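Clondholm Sunday Market -- Seller FAQ

Where do I set up?
Your spot number is in the confirmation email. Not there? Check spam first, then write to Begoña Robles at the desk.

How much is a spot?
$40 a day. $240 for the season if you pay up front. No refunds for rain, sorry.

When can I unload?
From 6 am. Cars out by 8:30, use the Dolmont Street side only. The Gowda lot is for shoppers -- please don't park there, we get complaints every week.

Can I share a table?
Yes, two sellers max. Both names on the form.

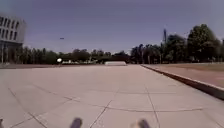 Do I need my own canopy?
Yes, and weights for it. No stakes, no tape on the ground. We do rent folding tables, 3 dollars each, first come first served.

What can't I sell?
Live animals, knives, fireworks, anything recalled. Hot food needs a county permit, bring teh paper copy.

Is there power?
Only at the Pikuvov end. Ask when you book, not on the day.

Are you open in August?
No. Back the first Sunday after Labor day.

I'm on the waitlist, how long?
Depends. Crafts move fast, used clothing doesnt. Emailing again won't move you up.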